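Unit 6: Chores, and how far machines have got
Notes by Mandla Magagula

Last unit dealt with factory arms bolted to the floor. A house is harder, as things are rarely left in the same place twice.

The Claltwood trial gave one arm 30 tidying jobs. Folded towels and closed boxes went well. Shoes did not. Out of 537 attempts at picking up a shoe, almost 70 ended with it dropped or turned over.

Points to note:
Soft foam gives under the fingers, so a grip that looks firm may slip.
A clog can be held by the side wall or by the rim of the heel opening. The planner has to choose before it closes.
Putting down is a separate skill – a shoe set on a tray must clear the rim.

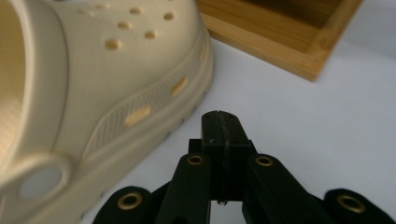
Speed is the other limit. Sarnix counts a chore as done only if it takes no more than 2 times as long as a person would need. By that rule most tidying still fails, and wiping a flat counter passes.

Reading for September: Naidoo, chapter on grasping. Skip the section on the Rener hand until we have covered force sensing.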